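From the Trutelum Clinic newsletter, January

Toon's new skin check hours, and my own dodgy shoulder

Hello again from the front desk! Roos Hoekstra here, back from holidays with a peeling nose (yes, I know, I work at a skin clinic, I've already been told off in the staff room by three different people).

The big news is that Dr. Toon Dewulf has joined us two mornings a week for full-body skin checks. If you've been on our waiting list since winter you'll know how long it had got, and I was the one ringing people to say sorry, not yet. Toon spent 11 years in a busy hospital department before coming to us at Boratgate and he's lovely to deal with, very calm, explains everything twice if you want it. He has a special interest in psoriasis and in rashes people get from work, so if you're a hairdresser or a mechanic with sore hands, mention it when you book and I'll put you down for a longer visit.

Please don't mix him up with Toon Verstraete, our podiatrist down the hall. We've had two people turn up with their shoes off already.

I had my own check with Dr. Dewulf before I left, mostly so I could tell you what it's like. You strip down to your undies, there's a gown, and he goes over you bit by bit with a little lighted magnifier. Scalp, between the toes, behind the ears, the lot. I had a spot on my shoulder I'd been ignoring for ages and he took a closer look, took a photo for my file and asked me to come back in the autumn so he can compare. It was over quicker than a haircut.

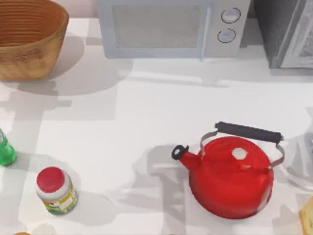
A few things to do beforehand. Skip the makeup and take off your nail polish, toes included, as he does look at the nails. Fake tan is a nuisance too, so give it time to fade. Bring a list of any medicines you take and any creams you've been putting on, even the one your neighbour swears by. If a parent, brother or sister has had melanoma, please write that on the form as well, there's a spot for it on the second page.

And you don't need to save everything up for your appointment. If a mole changes colour or shape, or something bleeds or just won't heal, ring us straight away and tell me so. I keep a few places free every morning for exactly that, and I'd much sooner fit you in than have you stew over it.

On to smaller matters. Wim Groen's eczema evening for parents is on again this month, starting at 7 in the upstairs room. Last time he went well over, the questions were that good, so have your tea first. He'll go through wet wraps, bath times and how much moisturizer to use (more than you think!). It's free, but let me know you're coming so I can put out enough chairs.

Parking behind the building is tight while the paving gets done, so use the side street if you can.

To book with Toon, ring the desk and ask for extension 400. I pick up until 5, and after that it's the machine. Leave your number slowly, please, I've only got the one pair of ears!

Roos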